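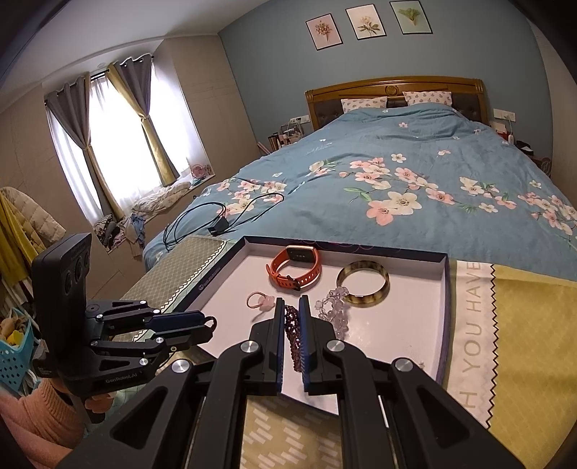
Two hand-held grippers at a box lid of accessories, one of them open around the dark purple bracelet.

1/ Bracelet day. The job is simple to say: take each item by hand with the gripper, put it where it belongs, do it again. The robot learns from the recordings later.

2/ Five items in the lid. A smartwatch with an orange strap, a tortoiseshell bangle, a hair tie with a pink bow, and two beaded bracelets. The beads are the hard part. They roll, they sag, and they never lie the same way twice.

3/ Best approach so far for beads: fingers parallel, open a bit wider than you think you need, one pad each side, then close slowly. If you pinch fast the bracelet squirts out and you've taught the robot to do that too.

4/ Femke De Smet asked if we keep the fumbles. Some, yes. A miss followed by a clean second try is useful. A miss followed by me sighing and using my fingers gets deleted.

5/ Target for this set is 300 good runs. I did 60 before lunch and my wrist knew about it. Short sessions are better — the movements get sloppy when you're tired and it shows in the playback.

6/ We tried the same thing by remote control in March, with Sanne Kramer driving the arm at Drurnell. It took her about three times as long per item. You can't feel the beads give through a joystick.

7/ For anyone joining next week: start with the bangle. It's stiff and it holds its shape. Leave the bracelets until your hands have settled.

8/ Back on the purple one at 2pm.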